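Table and Cutlery Check, Trirnia Break Room
Checked by Seren Nicholas, 01/01/2024
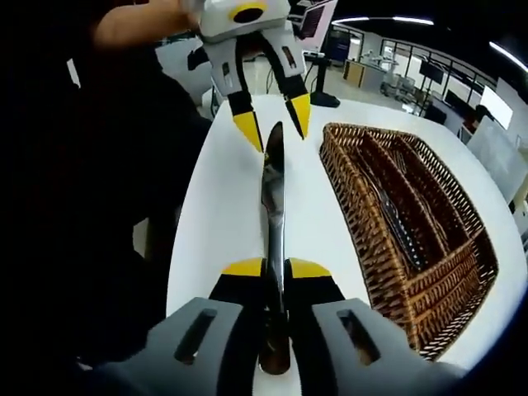
1. Knives
Table knives only, rounded ends. The supply list from Gough calls them "safety knives," a grand name for a dull knife. I have no quarrel with the blade. My quarrel is with the rule on handing them over, which says "pass with care" and stops there. Care meaning what? Write down handle first or take the line out.
Result: pass, rule to be reworded.

2. Basket
Brown wicker, rectangular, split into long compartments. The dividers are supposed to keep knives, forks and spoons apart. I'll believe that when I see it last through a lunch. Wicker is also a pain to clean, and the cleaning sheet says "wipe weekly" with five sets of initials in what looks to me like the same pen. Catrin Yorath says they are all genuine. Fine, but I want dates next to them from now on.
Result: pass on condition. Run a bare hand along the weave for broken ends before refilling.

3. Table
White top, rounded at the end, so no corner to catch a hip on there. The form asks whether the surface is "hygienic." I can't tell that by looking and neither can anyone else who ticks the box. Suggest we ask when it was last washed and with what.
Result: not scored.

4. Utensils with patterned handles
Food sits in the grooves of these. Meirion Parry's note from July says the dishwasher deals with it. Maybe. Pull a few after the next cycle and go over the pattern with a toothpick before anyone signs.
Result: open.

5. Storage after use
Form says "return all items promptly." Promptly is doing a lot of work in that sentence. Put a time on it.
Result: fail, wording.

6. Replacement stock
Clokeck quoted 310 for a full new set, 375 with a lidded tray. I don't see what is wrong with the set we have, and a lid won't make anybody put a fork back.
Result: no purchase advised.

Items 4 and 5 go to Ketsara Intarasuk. Recheck when both are answered, in writing please.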